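# Saturday at Kanberg: two arms and a tub

The open day at Kanberg started at 8, which I mention only because the coffee didn't. By the time it arrived I had already been given a visitor badge, a pair of safety glasses and a place in Ilse Janssen's tour group, and we were on our way upstairs to see what the leaflet called the small cell.

It is small. After an hour downstairs among the Dirkard presses, which are the size of bungalows and roughly as chatty, I had expected something with a fence round it. What we got was a wooden table with a pair of arms. Macario Gallegos looks after it, and he had plainly been told to keep his talk short, because he kept glancing at Ilse and speeding up.

The arms are set up to pick hand tools and small packets out of a tub. Downstairs, the Juška kits are still packed by people, and Kanberg would like the dull half of that job done by something that doesn't need a lunch break. So far the cell does need lunch breaks. Macario stops it every 2 hours, lets the servos rest and goes over the cables with his fingers, feeling for any spot where the jacket has started to rub.
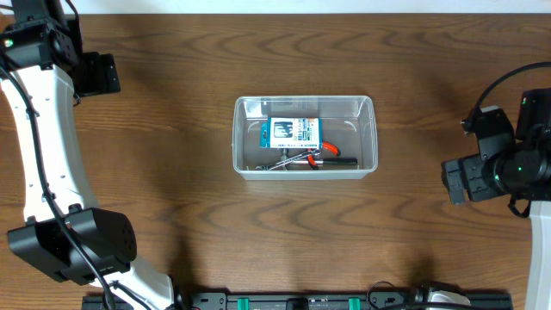

Cables, he told us, are most of the job. Leave too little slack and the arm pulls its own plug out at full stretch. Leave too much and the loop catches on whatever is nearby, once including Macario's sleeve. He sets the slack by hand, runs the arm slowly to each end of its reach, then does it again with the gripper turned the other way. Only after that does he tighten anything.

The other regular chore is the zero position. Both arms are parked, switched off, switched on and checked against a paper chart taped inside a cupboard door. If a joint has drifted, he takes the load off it, loosens the horn screw, moves it back and starts the chart again from the top. A man in our group asked why the computer couldn't do this. Macario said it could, and that he checked the computer as well.

Spares live in 7 biscuit tins. Finger plates are in the one with the Highland cow on it – I asked, and was allowed to look. They wear unevenly, so he swaps them in pairs and pencils the month on the back. The newest ones said April.

Someone wanted to know about speed. A Tedari machine down the corridor packs 50 kits while this one is making up its mind, and Macario agreed with that quite cheerfully. The Tedari, he said, wants every part laid out facing the same way. His tub gets filled by whoever is passing.

Ilse then moved us along to the paint shop, where we were shown a very clean wall. I went back up before the bus left and found Macario on his knees under the table with a torch in his teeth, looking for a screw. I offered to help. He handed me a magnet on a stick, and we found two screws, neither of them the right one.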